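Niltstead Building Notes: Condensation in Stairwells and Storage Rooms

Relative humidity readings from the March walkthrough are now in the shared folder, sorted by floor.
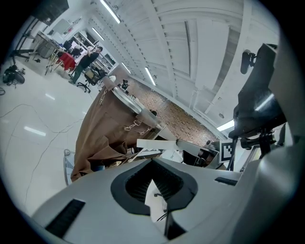 What the readings cover

The loggers were set to record at fixed intervals in the stairwells, the basement storage rooms, and the two plant rooms. Each logger stores temperature and relative humidity. Dew point is calculated afterward from the pair, and it is the dew point column that matters most for this item. A room at 60 percent relative humidity may be perfectly sound or may be dripping behind the shelving, depending on how cold its walls are.

Surface temperatures were taken by hand with a contact probe at three heights on each exterior wall. Infrared readings were tried in the east stairwell and discarded. The handrail brackets and the gloss paint gave values that disagreed with the probe by several degrees, and there was no practical way to correct for it.

Findings by area

East stairwell. The dew point stayed below the wall temperature for the whole period. No action.

West stairwell. The bottom landing crossed the dew point on most nights, usually between midnight and the time the heating came on. The cause is the gap under the exterior door, where the old brush seal has worn down on the hinge side. Cold air pools on the landing and chills the lower courses of block. The upper landings are fine. Rochelle Tautahi has ordered a drop-down seal, and the threshold will be planed to suit when it arrives.

Basement storage, north side. This is the worst area in the building. The wall behind the archive shelving ran colder than the open wall beside it, as expected for a surface with no air moving across it. Boxes were pushed tight against the block, and the cardboard had taken up moisture along the back edge. Several have been repacked. Please keep a hand's width of clear space between any shelf and an exterior wall. The shelves on the inside partition can stay where they are.

Basement storage, south side. Borderline. Readings rose sharply on one afternoon and fell again by the next morning. Nahuel Durán traced this to wet floor mats that had been hung over the pipe rail to dry. Mats should go to the laundry area, where there is an extractor.

Plant rooms. Dry and warm throughout. Neither needs further monitoring.

Dehumidifier settings

The unit in the north storage room is a Darkis with a built-in humidistat. It had been set to run continuously, and it was spending much of the night in defrost. At low room temperatures a refrigerant machine collects very little water, and continuous running mostly adds to the electric bill. The setpoint is now 55 percent. Leave it there. If the tank-full light is on, empty the tank, seat the float properly, and wait for the compressor delay to finish before deciding that the machine is faulty. The delay is part of the normal restart sequence.

A desiccant unit was considered for the same room. It would perform better in winter, but the exhaust has to be ducted outdoors, and the only available opening is already used by the boiler flue inspection hatch. The quote from Honorato came to $899 for the unit, with another $500 for the duct and the wall sleeve. The decision has been put off until the door seal and the shelf spacing have been given a full heating season -- the cheaper measures may be enough.

Notes on the loggers

Two of the Coner loggers disagreed when placed side by side on a bench. A salt test was run to find out which one had drifted. For anyone repeating it, the method is simple. Put table salt in a bottle cap, add enough water to make a wet slurry with no free liquid on top, and seal the cap and the logger together in a small airtight container at room temperature. Leave it undisturbed overnight. The air inside should settle at 75 percent. One logger read within a point of that. The other read high, and its offset has been entered on the first line of its data file. Earlier files from that logger have been corrected and saved under new names, with the originals kept.

Each logger holds 2,000 readings before it begins to overwrite the oldest. Anyone changing the interval should work out the fill time first and write the download date on the tape label. The north storage record has a gap in it for exactly this reason.

Paint

There have been questions about anti-condensation paint for the west landing. These paints insulate slightly and delay the point at which water forms, but they do not remove moisture from the air or warm the wall to any useful degree. They can also hide early staining. The landing will be washed down with a fungicidal cleaner, left to dry, and repainted in the existing masonry finish after the seal is fitted. Access will be through the east stairwell on the day of painting, and a notice will go up on both doors beforehand.

Next readings

The loggers go back out once the seal is in. The west landing will have two, one at skirting height and one at the level of the handrail. The north storage room keeps its present positions so that the two sets can be compared directly. Download is on Friday, before the heating goes to its weekend schedule. Requests for additional rooms should reach Rochelle before then, with the room number and a note of any visible damp.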